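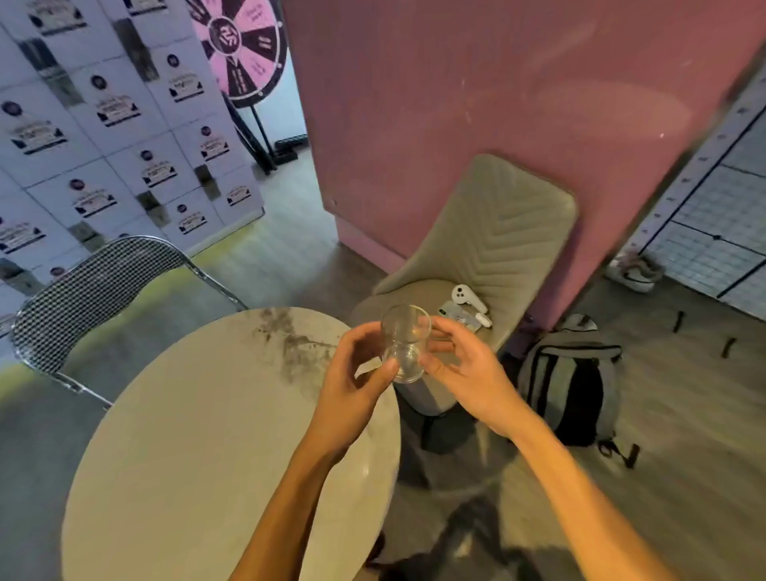 Figure 4. Both hands on a clear tumbler above the round table, seen from head height.

12 min read

Home Papers Methods Data Contact

4.2 What a hand demonstration leaves out

Much of the recent enthusiasm for teaching by bare hand rests on a simple claim: a person does the task while a head-mounted camera records it, and the robot learns from the recording. We wanted to believe it. Remote control is slow, operators tire, and our own rig at Jarholm spent more of March being recalibrated than being used. Hands are cheap by comparison. Our doubts concern what the policy is supposed to learn from them.

Take the glass in Figure 4. The left hand has the lower side, fingers curled around the base, and the right is cupped opposite with its thumb near the rim. Which of the two is carrying the weight? A viewer may have an opinion, but the pixels do not settle it. Grip force is missing altogether. The object is also a poor friend to any depth estimate: the seat of the chair behind shows straight through it. Kolev's hand tracker, which we used throughout, gives finger positions that look tidy on screen, and we suspect that this tidiness has persuaded more people than it should.

We collected 80 demonstrations by hand and 10 by remote control, all with drinking glasses. The imbalance was deliberate. Supporters of the hand method argue that volume makes up for missing contact information, so we gave them the volume. Both sets were used to train the same Colto policy with the same settings, and Stojan Kolev ran the trials without knowing which set lay behind each model. The two models came out level, with 4 glasses dropped by each. We do not read this as a win for remote control, as the test was small and the operators were experienced. It is still an awkward result for anyone who wants to treat a recorded hand as a free substitute for a driven arm.

The Ivanyshyn mapping, which turns two human hands into two gripper poses, adds a further problem. Spread fingers have no counterpart on a parallel gripper. The mapping picks a closing direction anyway – it has to pick something – and on cupped grasps the choice changed between neighbouring video frames. Smoothing hid the jumps in our plots. It did not tell us which direction was right, and we have left the unsmoothed tracks in the appendix for readers who would like to judge for themselves.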